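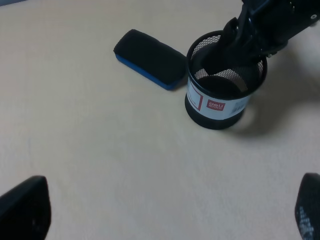
Anil Raju has taught evening bookkeeping at Imness for years, and he still sets out his own desk before anyone arrives. "I like the eraser right beside the pen holder," he told me, pouring us both more tea, "because then my hand knows where to go and I can keep talking!" The holder is black mesh with the deli label still around it – he never peels labels, he says, it feels rude somehow.

We got onto whiteboards, naturally, and the felt eraser with the blue base. "I had 39 students last September, and every one of them borrowed a pen," he said, laughing. "I bought a box of 70 and I think I got most of them back – well, a good many."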